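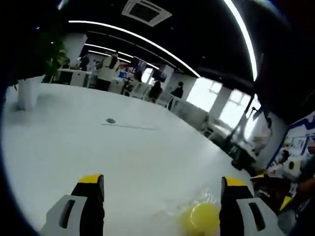

Do the tips really need a wipe before every single run? One of last term's group put that to me on the very first morning, and my answer is still yes, every run, even if you only stopped for a coffee.

Course notes > Handheld Gripper > Care and Setup

So, the routine! Start with the fingers wide apart and look at the black inner faces first. Any grit there and the grip goes funny (I lost a whole afternoon to a crumb once). Damp cloth, no spray. Then do the yellow tips, and check that each one is sitting square on its finger. If a tip rocks, pull it off and seat it again, don't glue it. Spares are in the Pavwood drawer, part 593.

Next, squeeze slowly and let go. Both fingers should travel the same distance and meet in the middle. If one lags, back off the centre screw a quarter turn and try again. Still lagging after that? Tag it and bring it to me.

Now the lens. It's a very wide one, so straight lines near the edge will bow, and that's normal. Smears aren't. Use the Grorkard cloths, never your sleeve.

Pick up something awkward for your test, a ball in crinkly plastic is great, and do 24 lifts. Write down the drops in your log, along with the tool number. Logs go in the Nivville folder by September.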